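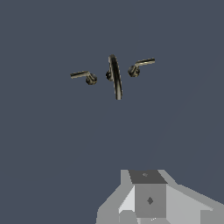 Curved spout with a lever handle on either side, dark finish

Section 4: Fitting the Zwane roof rack crossbars

Read this section through before you start. The crossbars fit SUVs and crossovers with raised side rails. They do not fit flush rails. If your vehicle has flush rails, order the Gilwood foot kit and follow the sheet packed with it.

You will need the hex key from the hardware bag, a tape measure and a clean cloth.

1. Park on level ground and close the sunroof.
2. Wipe the side rails where the feet will sit. Grit under the rubber pads will scratch the paint.
3. Set the front bar across the rails with the arrow on its underside pointing toward the hood.
4. Measure from the top edge of the windshield to the bar on both sides. The two figures must match.
5. Turn each foot bolt by hand until the clamp touches the rail, then tighten with the hex key, switching sides every few turns.
6. Set the rear bar behind the front one. Keep at least 90 cm between them for bikes or a cargo box.
7. Push the end caps on and lock them.

Note: The key number is stamped on the lock face. Write it inside the cover of this manual. Replacement keys are ordered by that number from the Clarkville parts desk, part 1334.

CAUTION: Do not load more than 50 kg on the pair of bars, even if your vehicle handbook allows more. The weight of a cargo box counts toward this limit. 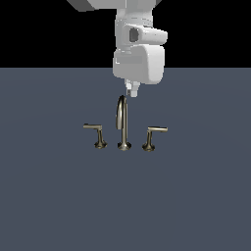
An owner in Gullville wrote to us after the first printing: "Step 5 should say to check the bolts again after a short drive. Mine took another half turn on the left side before they were snug." We have added the check below.

8. Drive a short distance with no load, stop, and tighten all four foot bolts again.
9. Repeat the check every 200 km while the bars are loaded, and before any highway trip.

Note: Some wind noise is normal. If the bars whistle, make sure the rubber strip fills the whole top channel and that both end caps are fully seated.

Take the bars off before using an automatic car wash.

Revised March 2021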